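# peraswood-refunds

Hi! I put this dataset together because I kept losing arguments about bottle deposits. It's 1511 receipt lines from the return machines in Peraswood and Drotau, typed up by me and Diễm Ngô over a lot of evenings (and far too much tea).
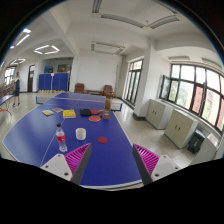 Each line has a store, a container type, a volume in ml and the refund paid. Garg receipts print the volume in liters, so I multiplied those by 1000. If you spot one I missed, please open an issue!

## Files

- `lines.csv` is the one you want
- `stores.csv` has store names and towns
- `raw/` is our typing, typos and all

## Stuff to know

The most common volume is 500, and plastic beats glass by a mile. Cans from Matard stores sometimes show up as "misc" and I've left them that way. Lorraine Lightfoot wrote the script that merges double entries. It's a bit fierce, so run it on a copy.
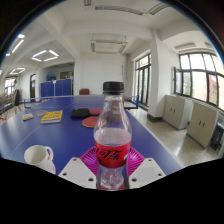 *Clear plastic bottle, black cap, red label.*

Blank refund means the print was too faded to read. Zero means the machine really paid nothing, and yes, I'm still annoyed.

## License

CC BY 4.0. Version 2, updated November 16, 2025.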